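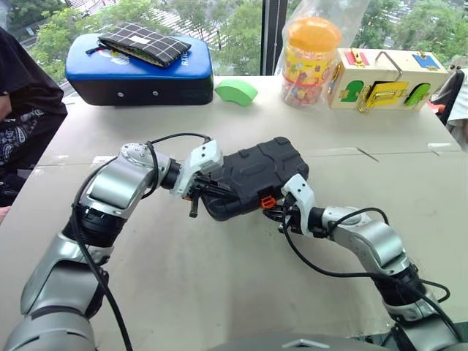 Closures Are the Part That Fails

Search this site Enter keywords Go

Anyone who puts equipment away for a living, or tidies up after children, spends more of the day on closures than on contents. By closures I mean the zipper, the latch, the hasp, the screw lid, the twisted neck of a plastic bag. We buy containers by volume and color. We should buy them by how they shut, and we should store them according to how many operations it takes to get at what is inside.

I keep the activity cupboard at a community hall in Otgate. It holds the materials for a toddler morning, a martial arts class for ages seven and up, and a craft hour. The three groups share one white table for setting out and packing away. A hard black case ends up next to a kick pad, a zippered pouch gets set on top of the pad, and a jar of small colored pieces stands beside a toy covered in locks. Sorting that table has given me firm opinions.

Start with the rigid case. A molded shell with raised ridges across the top is stiffer than a flat one of the same wall thickness, and the ridges keep a second case from sliding when stacked, provided the second case has ridges too. That is the argument for it. The argument against it is dead volume. A hard case occupies its full outside dimensions whether it is full or empty, and an empty one on a shelf is a box of air. I would limit any shared cupboard to the number of hard cases that can be kept at least half full. Ours should own 3. It owns 5.

A hard case should also be moved with a hold on both ends and set down level. People carry them by whatever corner is nearest, the contents migrate to the low side, and the next person opens it to find everything piled against the hinge.

The zippered pouch is the opposite case. It shrinks with its contents and goes into gaps. Its weakness is that it has no position of its own. A pouch gets left on top of whatever is flat, and a kick pad is flat, so the pouch rides along on the pad and comes out again in the wrong class. My rule is that soft containers never rest on sports equipment, even for a minute. A pouch belongs inside something, or upright in a row with the pull tabs all facing the same way. White grid on black is a good pattern for this purpose, as it can be picked out on a dark shelf. Plain black pouches cannot, and I have stopped accepting them as donations.

Pads and foam need no closure at all, and this leads people to treat them as filler. Curved foam blocks in particular get wedged into spaces narrower than they are. Foam held under load takes a set. A curved block that has spent a winter jammed behind a rack is no longer the curve it was sold as, and it will rock on the floor. Lay it flat, with nothing on it. Pads can stand on edge, lettering outward. If a pad has grommets, keep them where a hand can find them and put nothing sharp-edged against the cover.

Now the jar in the bag. A plastic jar with a screw lid is a complete container. A clear bag over it is a second container, and I have heard it argued that the bag is waste. I used to agree. I changed my view after 11 months of picking small pieces out of the floor vents. A screw lid closed by a hurried adult is often only a quarter turn on. The bag costs nothing, the label can still be read through it, and when the lid comes loose the pieces stay together. I keep the bag. I do object to knots. A knotted bag gets torn open, and then it is neither a bag nor a label protector. Fold the neck under and stand the jar on the fold.

That leaves the latch box, the one object on the table whose closures are its contents. Ours is wooden, cream-colored, with little colored doors, a hasp, and latches along the top edge. It is the best-designed thing in the cupboard, for a reason that applies to adult storage as well. Different fasteners are given different colors, and each can be seen from outside. Compare the filing cabinets in the hall office, where every drawer has the same pull and one of them sticks.

The usual practice is to store a toy like this with everything fastened. I disagree in part. Fasten it for carrying, certainly, with the handle up. On the shelf it can stand with one door open. A child who meets a fully locked box asks an adult to open it. A child who meets one open door tries the next one. Inger Hafstein, who ran the toddler mornings before the current leader, set it out this way every week, and I have seen no reason to change it.

My general position, then, is to count operations. A foam block takes none. A pouch takes one. A jar in a folded bag takes two. A hard case usually takes two or three, and a case inside a tote inside a locked cupboard takes more than a person with nine children waiting will perform. Items used every session should sit at one operation or fewer. Items with small parts should sit at two or more – and no higher than the adult's shoulder. Most of the disorder I see comes from getting these two backward, with the pads locked away and the small pieces in an open tub.

We relabeled the cupboard in April on this basis. There are 69 labels. The hard cases are on the bottom shelf, and two of them are still empty.

Comments (4)

keane_rd
Agree on the zippers, disagree on the bag. Kids and plastic bags should not be in the same room. We use a wide rubber band over the lid and down under the base.

M. Karnitz
Our foam blocks were stored on end for years and they are fine. Depends on the density.

Otgate parent
Which two cases are empty? The tae kwon do group is looking for one.

keane_rd
Forgot to say, the band needs replacing every few months. It dries out and snaps.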